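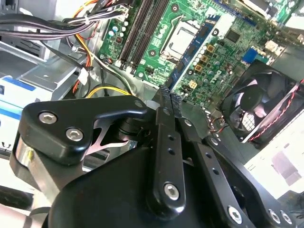

A training method developed at the Dirkwood laboratory has cut the number of demonstrations a robot arm needs to learn how to take apart old desktop computers, according to a paper released in August.

The method, named Sernudis, splits each job into short stages and lets the arm repeat only the stage it got wrong. The team used 30 demonstrations for each part. Its previous system, Farard, needed 300.

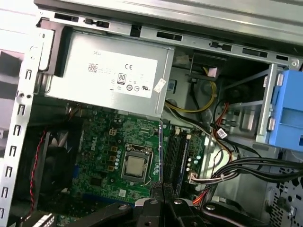 Memory modules were the easiest part to learn. Cables gave the most trouble, as they hang differently in every case and can hide a latch or a screw from the wrist camera. Over 7 days of trials, the arm had to be stopped by hand 2 times, both while it was working near wiring.
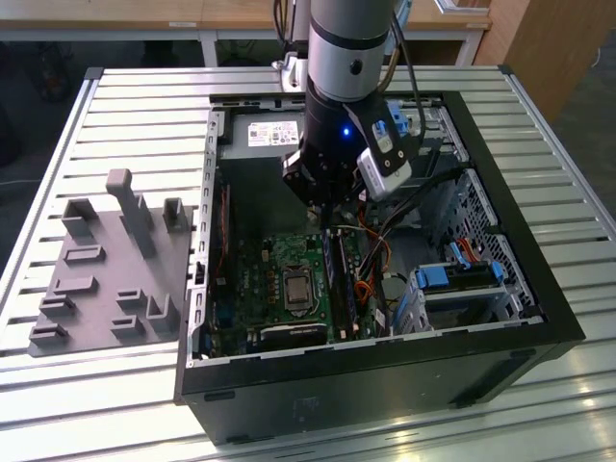

Recycling firm Koyama, which paid for part of the study, wants to recover working parts before cases are shredded. 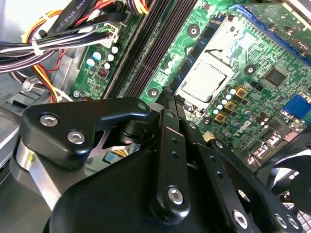 Processors are the next target. The socket is a harder job than a memory slot, as its metal retention frame is bright and reflective and the finger links have to close right beside it. The team plans to add a stage for the lever and will publish its training data later.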